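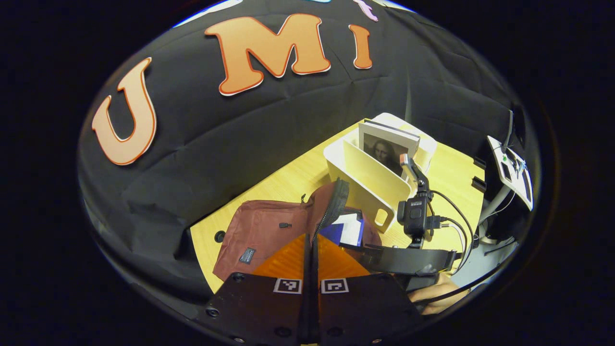 **Repotting a kentia that lifts itself out of the pot?**

**foley_c**
I have a kentia palm that has been in the same plastic nursery pot for four years. Over the winter the roots pushed the whole root ball up, so it now sits higher than the rim and water runs off the sides before it soaks in. The pot is 12 inches across. The plant is otherwise fine. One old frond at the bottom went brown and I cut it off.

Do I repot now, in March, or wait for warmer weather? And how much bigger should the new pot be? The garden center told me to double the size, which seems like a lot.

**siwanh**
Don't double it. Go up 2 inches at most. Kentias are slow and a big pot full of wet soil with no roots in it is how you get rot. I'd wait until late April if your room is cool.

**Mudovik**
Agree on the pot, disagree on waiting. If water is running off the sides then the middle of the root ball is probably dry already. I would do it this week. Mine gets repotted whenever it needs it and I have never lost one.

**siwanh**
How warm is your house though? You've said before that you keep it heated all winter. Cormac hasn't told us the temperature.

**foley_c**
Around 64 F during the day, lower at night. It stands about six feet from an east window.

**siwanh**
Then I'd still wait. You can water it from below until then. Stand the pot in a bucket with a few inches of water for half an hour, let it drain, put it back.

**Yolandi VdM**
I did the bucket method for a whole year on a palm that had climbed out of its pot, so it does work as a stopgap. The plant was heavy by the end and I couldn't lift it alone. Get it done before it gets to that point.

When you do repot, choose a deep pot and not a wide one. And don't tease the roots apart. I did that with my first kentia because I do it with everything else, and it sulked for months and dropped three fronds.

**patricio_n**
Can I ask about trimming? Mine has roots circling the bottom like a spring. Everything I read says leave them alone, but they take up a third of the pot.

**Mudovik**
I cut those. Clean knife, only the coil at the bottom, nothing thick higher up.

**Yolandi VdM**
I wouldn't. Palm roots don't all branch again from a cut the way they do on a ficus. Deeper pot, coil goes in as it is.

**Mudovik**
We'll have to differ on that. I've cut the coil on two of mine and both put out a new spear the same summer.

**Haf E.**
For soil I use regular potting mix with a third of perlite or fine bark. The bagged "palm soil" I bought last time was nearly all peat and stayed wet for ages. No feed for the first couple of months.

Also check the underside of the fronds for scale while you have the plant out. It's much easier to wipe them down outside.

**foley_c**
Thanks all. I did the bucket this morning and it bubbled for a good ten minutes, so Mudovik was right about the dry middle. I'll keep doing that and repot at the end of April into a 14 inch deep pot, no teasing and no cutting. Haf, I found a few brown bumps near the stem on one frond. Do they scrape off if they're scale?

**Haf E.**
Yes, with a fingernail. If they come off and leave a sticky patch, wipe the whole plant with soapy water and check again in a week.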